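Storing soft hats: stand or shelf?

wicketgate
Posts: 122
Hello all. I have a question about cotton bucket hats. Until now I kept them all in one drawer, and every time I take one out the brim has a fold in a new place. In June I moved to a small flat in Odthorpe and there is no hall closet, so I would like to keep the hats on a table near the door. I bought one wire stand to try.

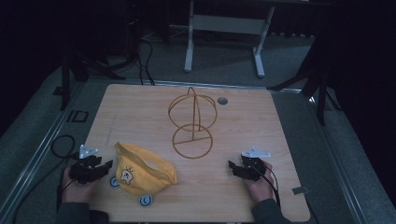 My worry is the top of the hat. With a straw hat I understand the purpose of a stand, but a soft crown takes the shape of anything below it. Will I get a ring mark after some weeks? The yellow one is my favorite and I don't want to spoil it.

plumlevel
Posts: 30
I have used wire stands for 11 months, no marks. The round shape is kind to the crown. Just don't pull the hat down hard.

Hagedorn_hats
I don't agree with plumlevel. For a stiff hat, yes. A soft bucket hat sinks between the wires and you see it later, mostly in damp rooms. Put a cotton scarf over the top first, or lay the hat flat on a shelf with the brim turned up.

plumlevel
Damp is a different problem. My hall is dry and I have 9 hats, all fine.

wicketgate
Thank you both. The flat is a bit damp in the morning, so maybe Hagedorn_hats is right for my case. Can I iron the brim before I put it on the stand? There is a small printed face on the front and I am afraid to melt it.

Hagedorn_hats
Iron from the inside, low heat, with a cloth between — and stay away from the print. Steam is safer if you have it.

dunmont_lane
Check also that the base doesn't slide. I glued felt under mine, the table was scratched before that.

wicketgate
Good idea, I have felt left from the chairs. I will try the scarf and write again in a month.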